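The Fault in Number Two

The report from Atach said the arm had dropped a bowl. Cecilia Osei read it twice on the train to Prastwood and did not believe a word of it.

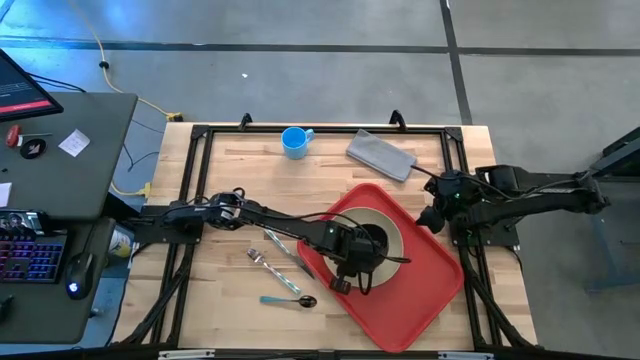

"Dropped," she said to the young man who met her at the door. "Your people wrote dropped. Where did it land?"

He looked at his shoes. His name was Chiba and he had been in the job since October. "On the far side of the room," he said.

"Then it was thrown."

"The software calls it a drop. Any time the fingers open without being told to, it's logged as a drop."

She wrote that down. In her experience a company's choice of verb was worth more than its charts, and Atach had sent her 50 pages of charts. The table-laying work was the pride of the firm. Two arms would set a place for one: tray, bowl, mug, cutlery, cloth. It would go into care homes, where, according to the brochure, it would give staff back their mornings. Cecilia had an aunt in a care home and had never seen a morning there that a fork laid straight would have saved.

"Run it for me," she said.

He ran it. The left arm came over the bowl and the right one bent down beside the tray, and both of them moved like people carrying something through a sickroom. The cutlery stayed on the bare wood. Nothing flew. He ran it 14 times and she stood through all of them with her coat on.

"You see," said Chiba, and she could hear how much he wanted it to be over. "We've had 1503 good runs since the update."

"And how many before the update?"

"The counter goes back to nought when you update it."

"Does it," said Cecilia.

She asked who had been in the room when the bowl went. He had. Where had he been standing? He showed her, and it was closer than she liked. Had he pressed the stop? He had, and the arm had gone on moving. He put it at a second, perhaps longer. None of that was in the report.

"Why not?"

"Mr Namard said it was a feeling. He said you can't put a feeling in a report, and that the log has it stopping at once."

"The same log that says dropped."

Chiba said nothing. He had a way of rubbing his left ear, and when he took his hand down she saw the mark along the top of it, healed now, thin as a pencil line.

She took off her coat after all. She asked for the stop button to be unscrewed from its box and for the wire behind it to be followed by hand, all the way, however long it took. He fetched a torch. It took 45 minutes, with the two of them on their knees on the concrete, and at the end of it they found that the button was joined to the arm on the right and to the screen, where it lit a very handsome red warning. It was not joined to the arm on the left at all.

"But it did stop," Chiba said. "In the end. I saw it stop."

"It had finished," said Cecilia.

He sat back on his heels. Upstairs a door opened and a man's voice, cheerful and carrying, asked whether the inspector would like some lunch before she signed.

"Tell him no," she said. "Then switch that thing off at the wall, and come and tell me about the feeling. Start from before the bowl."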